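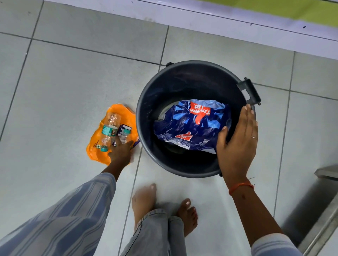

The Trash Goes Out Last

Every household has its own way of throwing things away, and you rarely get a look at anyone else's until you marry into it or rent a room in it.

By Joyce Mollel

17 October 2020

When I moved into the upstairs apartment on Grirkine Street, my landlady handed me two keys, a sheet of paper with the gas company's phone number on it, and a lecture on the trash that lasted longer than the tour of the rooms. Peelings went in the pail by the back door. Glass went down to the porch. Anything with a smell went straight outside, even at midnight, even in the snow, and if I was the sort of person who let a fish wrapper sit in the kitchen till morning then we ought to find that out now, before I'd signed anything. I signed. I was twenty-six and had never given trash a minute's thought in my life, and I have been thinking about it, on and off, ever since.

I grew up in a house with one can under the sink, and my father emptied it after supper in his slippers. That was the whole system. My husband's family, I learned later, had a can in every room (including the hallway!) and a weekly expedition to gather them all up, which the children did with a laundry cart and a great deal of shouting. The first winter we lived together we argued about this more than we argued about money. He would stand in the bedroom holding a cough drop wrapper, looking around with real bewilderment, and I would tell him the kitchen was right there, and he would put it in his pocket. I found them in the wash for years.

So this fall, with everyone I know spending so much more time at home and making so much more mess in it, I started asking people about their trash. I thought they'd be embarrassed. Most of them talked until my tea went cold.

Yufang Song has lived in the same house in Trirodwood for 18 years, and her kitchen has never had a trash can with a lid. She doesn't like them. A lid, she told me over the phone, lets you forget what's inside, and then one warm day you remember all at once. She uses an open pail and empties it before bed, and she rinses it under the outside tap every time and leaves it upside down on the step. Her mother did the same thing in a courtyard with a shared tap, where the neighbors could see exactly how clean your pail was and formed their opinions accordingly. Yufang's step faces a blank fence. She still scrubs the bottom.

"My daughter says, who is looking?" she said. "I say, I am looking. I have to look at it every day."

The daughter, for the record, has a tall silver can with a pedal and a scented bag, and the two of them have agreed to leave the subject alone at holidays.

I liked that story so much that I repeated it to nearly everyone I spoke to afterward, and it usually shook something loose. Tianyou Xu, who cooked in restaurants before his knees gave out, heard it and groaned out loud. In a restaurant kitchen, he said, you get your first idea of a new cook from what lands in the bin. Half an onion thrown away with the root, carrot ends as long as a thumb, a tub of sauce scraped out by someone in a hurry. He used to walk past the bins before he walked past the stoves. At home he keeps a bowl on the counter while he cooks and puts every scrap in it, and at the end he stands there and goes through it with his fingers. Onion skins and mushroom stems go to the freezer for stock. Herb stalks go in with them. What remains is hardly worth a trip to the door, he says, though he makes the trip anyway and has a look at the sky while he's at it.

I tried the bowl. I'd recommend it to anyone, with one warning, that you will become a little insufferable about it. I have stood in my sister's kitchen and watched her toss a perfectly good parsley stalk, and I have felt something tighten in my chest.

Packaging is the harder part. Scraps have somewhere to go, whether that's the stockpot or the compost heap or the neighbor's chickens, and there's a certain comfort in it. A wrapper has done its whole job by the time you've got it open. When I was small the things that came into our house came mostly in paper, and the paper got folded and put in a drawer, and the drawer got so full that it had to be opened with a butter knife. My grandmother wrapped sandwiches in bread bags and then, when the bags got holes in them, wore them inside her boots. I don't want to get sentimental about this. The boots leaked and the bread went stale by evening. But I do think she knew each of those bags personally, and I couldn't tell you a thing about the ones I threw out this morning.

Ximeng Xiao decided to get acquainted with hers. She runs Indow, a small framing shop two doors down from the Han bakery, and during the slow weeks of spring, with the shop shut and not much to do but worry, she began writing down every single thing her household threw away. She kept it up for a month. It came to 251 entries, in pencil, in an old order book with the shop's name stamped on the cover. She read me a page of it. Noodle packet. Noodle packet. Lid from the good yogurt. Noodle packet, with a note beside it in her son's handwriting saying that this one was Dad's.

She had expected to feel guilty, she said, and she did for the first few days, and then it turned into something closer to a diary. She could tell from the list which afternoon they'd given up on cooking, and which evening they'd watched two movies in a row, and when her son had gotten over his stomach bug and started eating chips again. She's kept the book. It sits on the shelf over the shop counter, between the glass cutter's manual and a jar of picture hooks, and now and then a customer picks it up thinking it's a price list.

Did it change anything? A little. They buy the big bag of rice now and skip the small ones. They stopped getting the individually wrapped crackers, over strong objections. Mostly, though, she says they know what they're like, and they're a bit kinder to each other about it.

The last person I called was Zeyu Jia, who is retired from the county's collection trucks and who was very patient with me, considering that I'd opened by asking whether he looked down on the rest of us. He doesn't. He told me that when he started out he noticed everything, and that by the end he noticed only whether a bag was tied. A tied bag meant that somebody had thought, for one second, about the person who would pick it up. On his old route there were five houses on one dead-end block that double-knotted, every one of them, and he never learned how it started. He supposed that one family had done it and the others had seen the bags at the curb.

I asked him what he does at home. He laughed for a good while. His wife takes it out, he said. She's taken it out since the day they were married. He carried other people's all day long, and she told him early on that he wouldn't be carrying hers.

My old landlady is gone now, and the house on Grirkine Street has been painted a green she would have had words about. We live across town, with a garage and a proper set of bins on wheels, and there is a small wastebasket in our bedroom, which I held out against for five years and then bought myself, one November, without saying anything. My husband noticed it that same night. He took a cough drop out of his robe pocket, unwrapped it, dropped the wrapper in from a great height, and went to sleep very pleased with himself.

The fish wrappers still go straight outside. I went out with one last night in my coat and slippers, and the woman across the road was at her own bins with a flashlight in her teeth, tying a knot, and we waved.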